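Chapter 7

The Wash

Wed 6 October

In this chapter
7.1 What a washing machine does
7.2 Sorting, and how much of it you can skip
7.3 Loading the drum
7.4 Detergent: the case for less
7.5 Unloading, and the sock problem
7.6 Care of the machine
Terms to know: agitation, bellows, drum, extraction, gasket, load factor, redeposition

Tadhg Keogh ran the linen room of a 400-bed residence for most of his working life, and he kept a shoebox of things that had come out of the machines. It held coins, a hearing aid, one half of a pair of dentures and a laminated bus pass in perfect condition. He used to put the box on the table on the first day of training and let people look through it. Then he would ask who among them had checked their own pockets that morning. The lecture that followed was short, and the lecture was mostly the box.

Most of us learned to do laundry by being told once, at speed, by a parent who was leaving the room. We put the clothes in, we put the soap in, we turned the dial to the setting it was always turned to, and the clothes came out in a condition we agreed to call clean. This works well enough that many people go to their graves having used a single program. The Mamov machine in our own teaching laundry has sixteen of them. When Ankit Rajput asked one June intake to name as many as they could from memory, the class average was 3, and one of those was "the normal one."

You will be expected to do better than that by the end of the chapter, though not by a great deal.

Why the door is on the front

A top-loading machine lets you drop clothes in from above and walk away. A front loader asks you to bend, and for this it has been resented for as long as it has been sold. The bending buys something. In a drum that turns on its side, clothes are lifted by the paddles and dropped into a shallow pool, over and over, and the falling does much of the work that would otherwise be done by a great deal of water. The textbook word for this is agitation. It describes the clothes and, during the spin cycle, anyone living downstairs.

Because the opening faces you, the door has to seal. The soft gray ring just inside it is called the gasket, or in older manuals the bellows, and it is the part of the machine that people think about least and complain about most. It folds back on itself. Whatever falls into the fold stays there: hairpins, lint, a child's sock, a spoonful of old water. Get used to running a finger around it before each load. It is not a pleasant habit, but neither is the smell you will meet in Section 7.6.

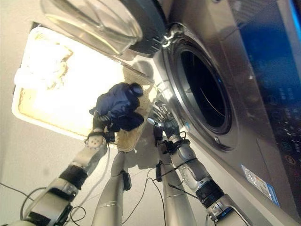

Loading is the stage at which good intentions tend to collapse. A person stands at the open door with an armful of clothes and does the arithmetic of the lazy, which holds that one very full load is less work than two sensible ones. The drum will take it. A drum will take nearly anything if you use your knee. But clothes that cannot fall cannot be washed, and a packed drum simply rotates its contents like a slow and expensive roast.

The rule used in this book is the hand rule. Put the clothes in one at a time, shaken open, and when you have finished, slide your hand flat over the top of the pile. If it goes in easily with room to turn, close the door. If you have to push, take something out. If you can wave at the back wall, you are washing a single shirt and should ask yourself whether it could wait.

One at a time sounds fussy, and students always say so. A garment that goes in as a ball tends to stay a ball for the first several minutes, with its dry middle kept safely away from the water. Dark cottons are the worst for this, and they are also the ones that show it, coming out with pale streaks of powder along the creases. The whole business of shaking things open adds less than a minute to a load. Ankit Rajput timed it once with a group who swore it took ten.

A note on weight

Makers give the capacity of a machine as a weight of dry cotton, a figure of great use to anyone who keeps dry cotton and a scale beside the washer. For the rest of us, it helps to know a few ordinary things by feel. A thin T-shirt might be 150 grams. A bath towel can be 749 grams, as ours was, and it will weigh a good deal more when it comes out. A pair of jeans falls somewhere between, depending on the jeans and on what has been left in the pockets.

Before you read on

Find the machine you use most often and answer these in your notebook.

What is the stated capacity, and where did you find it?
Which program did you use last, and can you say why?
What is in the fold of the gasket? (Describe it. Do not bring it to class.)

Keep your answers, as you will need them for the worksheet at the end of Section 7.3.

7.1 What a washing machine does

Four things remove dirt from cloth: water, heat, chemistry and movement. Cut down on any one and the others must make up the difference, so a cold wash usually needs either more time or a better detergent. We will take movement first.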